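Lumaren Handled Fruit Basket, Small, Yellow: Review
By Teresa Cardoso

I bought two of these baskets in June, one for my own kitchen and one for my neighbor Conceição Sampaio, who wanted something to carry fruit between the counter and the refrigerator. Mine has been in use every day since then. Hers has been in use most days. This review covers both.

The Lumaren is a one-piece plastic basket, rectangular with rounded corners. The sides are perforated and the bottom is solid. There is a loop handle at each end, molded from the same plastic as the rest. It comes in yellow, white and a dull green. I paid $7 at Volgate, and shipping was free because I was already ordering shelf brackets.

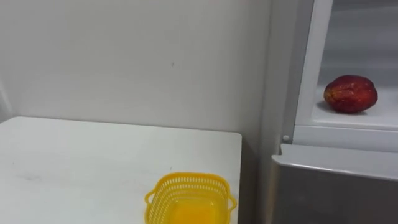

The yellow Lumaren next to the refrigerator, with one piece of fruit on the shelf.

Size and weight

The listing says the basket will hold up to 2,000 grams. I put it on my kitchen scale and filled it with mangoes until I got close to that. The handles flexed a little when I picked it up, but nothing creaked and the bottom stayed flat. For ordinary use I rarely load it with more than half that amount. Four mangoes fit comfortably in a single layer. A pineapple does not fit unless you cut the top off, and even then it leans.

Anyone with a large family will find it small. I shop every few days, so the size suits me. It also takes up very little table space, which was the main thing I was looking for. My old bowl was wide and shallow and took over the whole end of the table.

Handles

The handles are the best part of the design. They stick out far enough to get two or three fingers through, and I can lift the basket with one hand at each end without tipping it. Carrying it by one handle is possible when it is nearly empty. With anything heavy in it, use both.

Conceição has arthritis in her thumbs and finds the loops easier to hold than the rim of a bowl. She did say the inside edge of one handle on hers had a rough seam. She took it down with a nail file and has had no trouble with it. Mine did not have the seam.

The sides and the bottom

The openings in the sides let air through, and my peaches have kept a day or so longer than they did in the bowl. I have not tested this in any careful way. 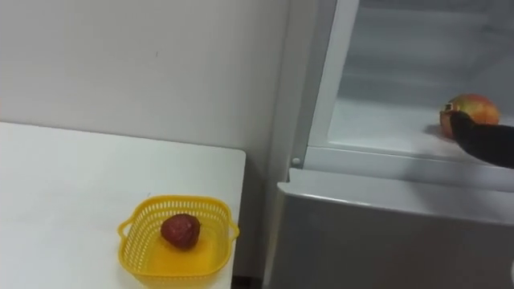 Small fruit is where I have a complaint. Strawberries are fine, but the solid bottom means the basket will not work as a colander. If you rinse berries in it, the water pools underneath them and you have to tilt the whole thing to get it out. I now rinse in a strainer, let the berries drain on a towel, and move them over afterward. The older Leitão basket I had before this one had slots in the bottom and drained well, but it also dripped on everything between the sink and the table. I would still like a few holes in the corners.

Blueberries have not slipped through the sides so far. Very small currants might.

Cleaning

Warm water, dish soap and a soft brush. The perforations collect a little dried juice if you leave it overnight, and a sponge alone will not reach it. The label says top rack only in the dishwasher. I have run it through roughly 40 times, and the color looks the same as when I bought it. There are some fine scratches on the bottom, visible only when you hold it up to a window.

In the refrigerator

The basket goes onto a shelf without trouble if there is nothing beside it. The handles add to the length, so measure the shelf first and include them. On my middle shelf I have to put it in at an angle and then straighten it. Conceição keeps hers on the table and takes fruit out of the refrigerator as she needs it.

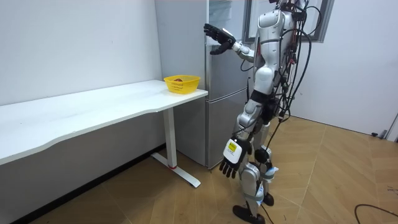

Compared with the Musness 463

The Musness 463 is the other basket Volgate carries in this size. It is wire with a coated finish and costs twice as much. It looks nicer on a table and gets more air to the fruit, but the wire leaves marks on ripe peaches, and the single handle over the top gets in the way on a low shelf. I returned mine after a week and kept the Lumaren.

Rating: four out of five. I took one off for the bottom. The green is often out of stock, so order that one early if you want it.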